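Protokoll Einrichtungsrunde Gemeinschaftsraum Lornen, 17.07.2025
Protokoll: Genalyn Dimaculangan

TOP 1 Sofaecke
Das cremefarbene Sofa bleibt, darüber waren wir uns sofort einig! Die drei verstellbaren Kopfstützen kommen richtig gut an, und der runde Beistelltisch mit der Platte in Marmoroptik bleibt rechts daneben.
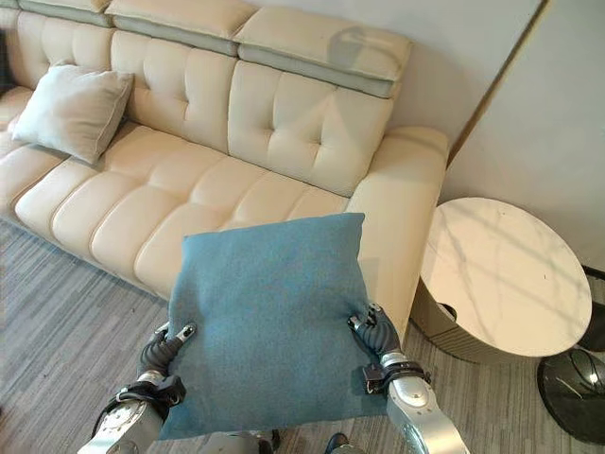 TOP 2 Kissen
Großer Zuspruch für Blaugrün neben Weiß. Genalyn fragt bei Widwood nach 12 weiteren Bezügen, Budget etwa 500 Euro. Ulard wäre die Alternative, Muster liegen bei Campbell im Büro.

TOP 3 Offen
Leselampe, Teppich (wir freuen uns schon drauf!). Nächste Runde im November.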